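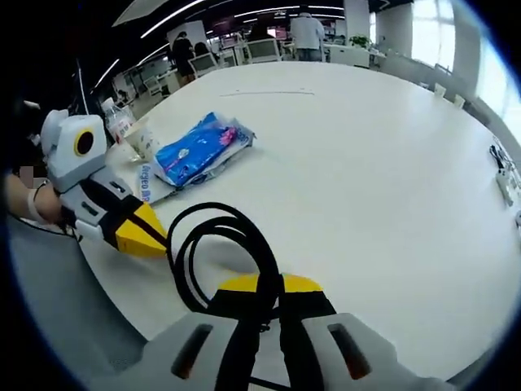 Two hand-held grippers in use at a white oval table.

Reading time: 2 minutes

Workshop technician, classic and performance cars – Clullberg

Clullberg restores and rebuilds V8 and straight-six road cars built before 1990. We are looking for a full-time technician to join the engine and driveline section, starting in August. The post is permanent after a probation period of 10 weeks.

The work

You will strip, measure and rebuild engines, manual gearboxes and rear axles. Most jobs are complete rebuilds. A smaller share is fault-finding on cars already on the road, including carburettor set-up, ignition timing and oil leaks. Each rebuild is recorded on a paper build sheet, with bearing clearances, end float and torque figures entered as the work is done. Sheets are checked by Krishnamoorthy Sundaram before an engine goes to the test bed.

Engines are run in on the bed and then fitted to the car. The technician who built the unit also carries out the road test and the first service at 600 miles. Customers are asked to keep below 3000 rpm until then.

What we ask for

– A Level 3 qualification in light vehicle maintenance, or equivalent time served.
– Experience of measuring with micrometers and bore gauges.
– Working knowledge of twin-choke carburettors and points ignition.
– A full driving licence. Our insurer will need to see it before the road test stage.
– Clear handwriting, or the patience to print.

Welding is useful but not required. Bodywork and paint are handled by a separate section under Tuva Hovland and do not form part of this post.

Hours and pay

The week is 39 hours, with a start at 7.30 am and an early finish on the last working day. Overtime is paid and is not compulsory. Pay depends on experience and will be discussed at interview. We supply overalls and boots, and pay a tool allowance of £200 a year. You will need your own hand tools; measuring equipment and engine stands are provided.

How to apply

Send a CV and a short letter to Brodie Partington at the workshop office. Please list the engines you have rebuilt yourself, and say which parts of the machining were sent out. Photographs of finished work are welcome but should be kept to a few.

Shortlisted applicants will be asked in for a half-day practical. This consists of measuring a cylinder block, setting up a differential and a short talk with Umut Tuncer, who runs the section. Travel costs are repaid on the day against receipts.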